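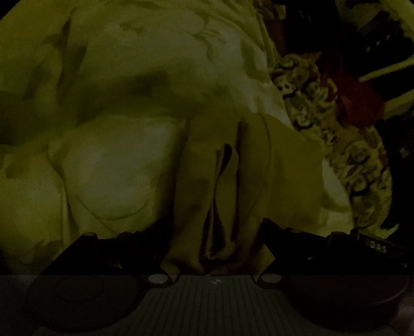 JIRKOVSTEAD, December 26, 2025. A winter bedding drive in Jirkovstead has taken in 700 blankets, quilts and sheets, organizers said, well ahead of the 200 they had hoped for when collection opened in October.

The drive is run by Girham, a household goods charity that furnishes apartments for families moving out of temporary housing. Its staff have delivered bedding to 171 homes so far this season. Deliveries will continue through the end of January.

Most of what comes in is used. Floral prints and paisley patterns make up a large share of the pile, according to Divya Naidu, the charity's operations manager.

"People clear out a guest room and bring us the whole bed," Naidu said. "We get very little that's plain. Families pick what they like and it rarely matches, and they don't seem to mind."

Each item is washed, dried and checked for tears before it goes out. Torn sheets are cut down for pillowcases where there is enough good cloth. Heavier blankets take longer, and Girham now uses a laundromat on Aravena Street for those after one of its own dryers broke down.

Essam Chraibi, who received a delivery this month, said he had been using coats as covers for his two children. He was given a full set for each bed and a spare blanket.

Girham still needs twin-size fitted sheets and warm blankets of any size. It cannot take electric blankets, feather pillows or mattress pads. Clean items can be dropped off at 3 Grikedach Road between 9 a.m. and 4 p.m. Donors with large loads should call first.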